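Flundum hand gripper: pads, pivots and the bench at Plomwood

Notes and pictures from the Plomwood workshop, Feb 9, 2025

The Flundum gripper came to us with a service sheet that promises 2000 cycles between checks. I don't believe it. Ours had done 1283 when the grip began to feel vague, and the sheet had nothing to say about that beyond "inspect and replace as needed". So this page is our own record of looking after the one tool. Take it as one bench's opinion.

Pads and pivots

We check the pads with the fingers spread and nothing between them. Closed up, they hide most of what you want to see. The supplier, Clustska, says to judge wear by eye, and I have my doubts about that too - a smooth black-looking face will forgive a lot of sins until you put a straight edge on it. 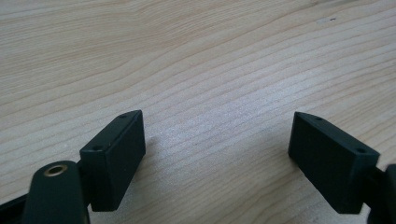

Fingers apart over the bench top. Each dark green pad has two small round holes along its narrow top strip, and the brass-coloured ring in the arm on the left has a slightly worn rim. I'd keep an eye on that ring before I spent money on new pads.

What we do now

Every 600 cycles the tool comes out of use and goes on the bench. Wipe both pad faces with a dry cloth. Try each finger for side play by hand, then lay the straight edge across the faces. Write the result down even if it is dull.

No oil on the pivots. The sheet allows "a light film", but the last film we tried collected dust, and I had to clean it all out again in May.

The Chareonsuk spare pads are said to last twice as long. Our first pair has done 597 cycles and I can't tell them from the old ones yet. The next check goes in the same notebook, whichever way it comes out.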